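How to show a two-arm robot at an open day

At the Bruddale open day we run the block demonstration in 18 minutes. Please prepare it like this.

1. Put the toy blocks on the floor where both grippers can reach them.

2. Move each arm slowly by hand one time, and look that no cable becomes tight.

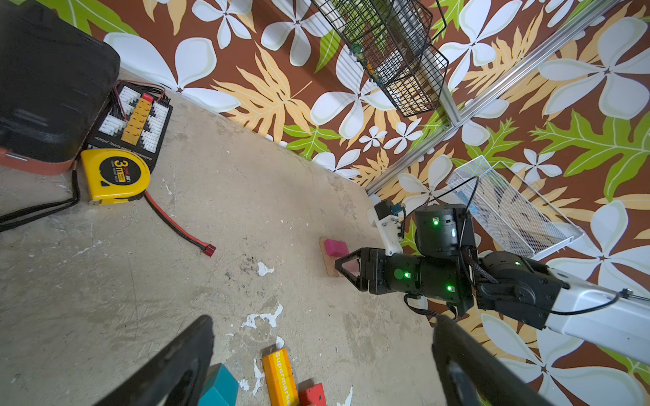

3. Begin with one arm only. Visitors understand the second arm better when they have already seen the first.

4. Let a visitor choose the next block. Small children like this part very much, so keep them behind the tape.

5. After 4 rounds, stop both arms and take questions. The Holub group had 40 people, and they asked mostly about the grippers.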